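Soft fingers, hard questions: three pad materials on a hand-held gripper

Robotics & Handling, 29 September 2020

By Renata Wysocka

The hand-held gripper has become a common way of collecting manipulation data without tying up an arm. An operator holds the tool, closes the fingers on an object, and the camera mounted behind the fingers records what a robot would later see from its wrist. Most discussion of these tools concerns the camera and the tracking. Much less has been written on the part that touches the object.

At Hulden, a small engineering office that designs end effectors for packaging and domestic robotics, the finger pads were treated as a consumable until April. Operators replaced them when they looked bad. Jarosław Wilczyńska, who runs the test bench, wanted a figure to work to, and proposed a comparison of three pad materials under the same conditions and on the same objects.

The candidates

The first pad was a moulded silicone sheet with a ribbed face, supplied by Friesen. The second was a cast polyurethane pad from Ositz, harder than the silicone and with a plain face. The third was dark foam, cut by hand and bonded to the finger with contact adhesive. Foam was what the office had used from the beginning, mostly for reasons of cost.

All three were fitted to the same parallel-jaw tool, with two opposing fingers driven by a trigger. Finger geometry was left unchanged. The jaw opening was reset after each pad change so that the difference in pad thickness did not alter the trigger travel at first contact.

Objects were chosen from a household list. The team left out anything with a handle, as a handle gives a good grasp with almost any surface, and concentrated on low, open items with thin walls: dishes, trays, lids and shallow boxes. Man-sik Ki selected 13 of them. Each was to be picked up from the table, carried to a marked position, held level for a moment and put down.

Test procedure

Two operators, Ki and Damian Kwiatkowski, shared the work. Each pad set was run for 800 closures, with the objects presented in a shuffled order generated in advance. A closure counted as a slip if the object rotated in the fingers, moved along the pad or fell. Slips were scored afterwards from the recorded video by Remigiusz Laskowska, who had not handled the tool and was not told which pad was fitted. In practice he could see it, as the fingers are always in view, and the office accepts this as a weakness of the method.

Every 100 closures the pads were inspected and the tool was placed in a spring fixture to measure pull-out force on a steel plate. Pads were cleaned only at these points. Ki argued for cleaning after every object, on the ground that dust on the silicone would dominate the result. He was overruled, because field operators do not clean their pads that often and the purpose was to predict field behaviour.

Results on smooth walls

Silicone gave the highest pull-out force when new and lost much of it between cleanings. After each clean it came back close to its starting value. Slips were therefore grouped towards the end of each block, and an operator working to a sensible cleaning schedule would see few of them.

Polyurethane was the most stable of the three and also the least forgiving. On flat, parallel walls it held well. On curved rims it touched over a narrow strip, and objects tended to pivot about that strip when lifted away from their centre of mass. Kwiatkowski found that he compensated by slowing down, and this shows in the recordings as longer approach times. Data of that kind teaches a policy to be slow as well.

Foam had the lowest pull-out force on the steel plate. It also gave the fewest pivots on curved rims, because it deforms around them. Its drawback is wear. The first slip attributed to a damaged pad came at closure 543, when the edge of one pad folded back under a lid.

The case of the shallow dish

Low objects with a raised rim proved the most useful for separating the pads. The operator has to decide between spanning the whole object and pinching one wall, and the two choices load the pad in different ways. A span depends on friction over the full face. A pinch places most of the load on the upper edge of the pad, the part that wears first.

For the soap dish, Ki preferred the span across the short side. Kwiatkowski pinched the near wall. With silicone the choice made little difference. With polyurethane the pinch was clearly worse, and with foam it was slightly better, at the price of faster wear along the tip. The ribbed drainage grid inside the dish played no part in a span, but in a pinch the inner finger could come down on it before the jaws had closed, and the dish then shifted on the table.

Wear at the foam edges is also visible to the wrist camera, and this has a side effect that the team had not planned for. A policy trained on images with fresh pads will later see fingers with a different outline. Laskowska has suggested mixing worn and new pads within each collection period - a cheap measure, though it has yet to be tested.
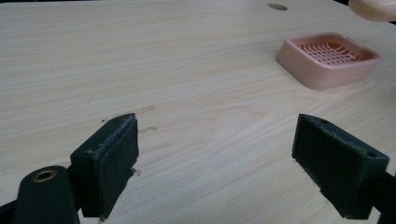 Foam pads with fraying at the edges and grey scuffing along the top, fingers open, with the pink soap dish ahead of the right finger.

What Hulden will fit

The office has settled on foam for general domestic collection, with a fixed replacement interval of 400 closures in place of the earlier judgement by eye. Silicone will be used on jobs where the objects are mainly glass or glazed ceramic and where the operator can be relied on to clean the pads. Polyurethane has been kept for boxes.

Wilczyńska intends to repeat the foam runs with a bevelled tip, which should delay the folding seen in the first series. A laminated pad from Faltano, with a foam core under a thin elastomer skin, is on order and will be put through the same closures. The spring fixture will be rebuilt before then to take a curved plate, as the flat one ranked the pads in an order that the dishes did not confirm.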